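Brotunell study: repeatability of a pick-and-place benchmark
Station inspection checklist, with comments from the walk-through
Wednesday, June 24, 2026
Inspected by: Odette Tanguy
Present for part of it: Eliécer Sánchez, until his coffee ran out
Next full inspection: December

How to fill this in

Mark each item OK, FIX or N/A. FIX means a run does not start. N/A means the item does not apply to your station, and is not a polite way of spelling FIX. Comments go under the item they belong to. Comments about the checklist itself go to Mahlet Mersha, who has a folder for them.

Section A. Arm and end effector

A1. Power off at the wall, arm parked, pendant on its hook.
OK
Comment: Pendant was on the hook. First time this year.

A2. Arm casing clean, panel seams closed, no fresh scuffs.
OK
Comment: Wipe with the dry cloth only. The blue spray leaves a film, and the film ends up in the overhead recordings as a glare patch that moves when the arm does. We lost an afternoon to that in the pilot, looking for a bug in the tracker.

A3. Wrist joint: screws seated, brackets snug, coupling turns without play.
OK
Comment: Checked with the driver, not with a thumb. Please initial the torque card as well. It has the same three sets of initials on it over and over and I would like to see a fourth.

A4. Silver wrapping on the gripper: attached, nothing loose enough to catch.
FIX
Comment: Edges are torn and hanging on the lower side. Trim and re-tape before the next run. Eliécer says they have been like that for a while and nothing bad has come of it. That may be so, but the method section says the wrapping is in the same state for every session, and a dangling edge is a variable we did not register.

A5. Black tape on the tip: flat, no lifted corners, the two pale patches left uncovered.
OK
Comment: Whoever re-tapes for A4 should stop well short of the tip. Tape is cheap and enthusiasm is common.

A6. Board and foil strip: strip lies on top of the board, board doesn't shift when pushed by hand.
OK
Comment: Push gently. It is a check and not a contest. The gripper was beside the board at its usual park position when I got to it. 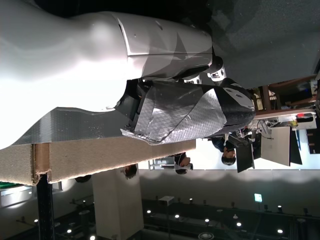

Section B. Room

B1. Ceiling lights at the setting written on the card by the door.
OK
Comment: The card has been laminated. The old one had been corrected in four colors of pen and could be read to support any setting you liked.

B2. People at the desks told that a run is starting.
OK
Comment: Told, nodded, went on working. A wave of the hand does not count as telling. Say the words.

B3. Cables off the floor in the walking line between the desks and the station.
FIX
Comment: One extension lead across the walkway. It belongs to a heater. It is June.

B4. Emergency stop pressed and released once, response seen by two people.
OK
Comment: Annelies Hermans pressed, I watched, then the other way around. Two people means two people in the room. A phone call was proposed last month and declined.

Section C. Table, box and can (the Handen station)

This is the part of the study the rest of it hangs on, so a word on why the section is so fussy. The result we are trying to defend is dull to say out loud: over 21 sessions and 1044 trials, most of the spread in success rate between operators came from how the objects were put back, and only a small part from the policy being tested. Someone resets the can a little nearer to the box, or turns it so the seam faces the thumb, and the robot has a very good morning. Then a different person comes in after lunch and the robot has apparently become stupid.

Once we fixed the reset procedure, the spread shrank to almost 2 percentage points. No line of the policy code was touched. Mahlet has been asked more than once what the clever part was. There was no clever part. There was this checklist.

C1. Tabletop clear apart from the box and the can.
OK
Comment: A few smudges on the black finish. Smudges are allowed, crumbs are not. Pens are not objects of interest to the study, whatever the classifier thinks.

C2. Box open and empty, floor of the box flat, no flap standing up where the can is meant to go.
OK
Comment: Look inside. Do not infer emptiness from the fact that you emptied it. One flap sits folded against the inner rear wall and stays there. If it comes loose, tuck it back in the same corner.

C3. Box corners: creases and light fraying acceptable, splits not.
OK
Comment: Bottom corners show some wear. Still the same box as the last few sessions. Replacement boxes are flat on the shelf and must be logged as a change of equipment, which people find funny until they try to explain a step in the plot.

C4. Can upright, tab closed, unopened.
OK
Comment: An opened can weighs less every time someone walks past it. Study cans are green and live in the drawer. Drinking cans live in the fridge. Please keep these populations separate.

C5. Clear gap of bare table between can and box.
OK
Comment: Set the gap with the spacer and take the spacer away again. See the 12 excluded trials, all of which have a spacer in them.

C6. Can turned to the orientation drawn on the trial sheet.
OK
Comment: The sheet is printed from a random draw. "Turned it so it looked random" was written in the log in the pilot phase by someone who has since apologized.

C7. Fingers of the hand up, not touching the box, joints free of lint and tape.
OK
Comment: Bring the hand to its start position on the left side of the box before the trial is armed, then leave it alone. Straightening the fingers by eye is the same sin as nudging the can.

C8. Lighting from the usual side, shadow of the can falling to the left.
OK
Comment: If the shadow is on the other side, somebody has moved a lamp. Find the lamp. Then find the somebody.

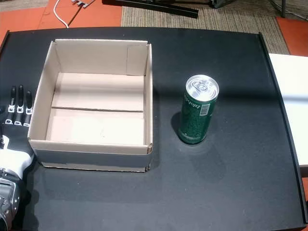 Sarkero Building, Manipulation Methods Group

Section D. Records

D1. Session number, operator initials and reset initials entered before the first trial.
OK
Comment: Operator and resetter must be different people. The whole study is about what happens when they are not.

D2. Resetter does not see the score of the previous trial.
FIX
Comment: The score display can be read from the resetter's stool if you lean. I leaned. Turn the display or move the stool. Annelies suggests moving the stool, as the display has been calibrated and the stool has not.

D3. Marchal sheet (the paper one) agrees with the file.
OK
Comment: Checked for the last session only. Where they differ, the paper wins. This annoys everyone who wrote the file format, and was decided before anyone knew which way the differences went.

D4. Dropped cans recorded as drops.
OK
Comment: "Placed with vigor" has been removed from the list of accepted codes. A can that lands in the box on its side is a success under our definition and goes in as one. If you disagree with the definition, so does Bernadette Chauvin, and she has written it up nicely in the appendix. Read that first, then come and argue.

D5. Excluded trials carry a written reason, entered the same day.
OK
Comment: "Weird" is not a reason. "Weird, see D4" is not one either.

Items to clear before the next session

A4, trim and re-tape the wrapping: Eliécer
B3, heater lead: owner of the heater, who knows who they are
D2, stool: Annelies

Sign the sheet when your item is done and put it back in the tray by the pendant hook. I will recheck the three of them and nothing else, unless I see a spacer on the table.

O. Tanguy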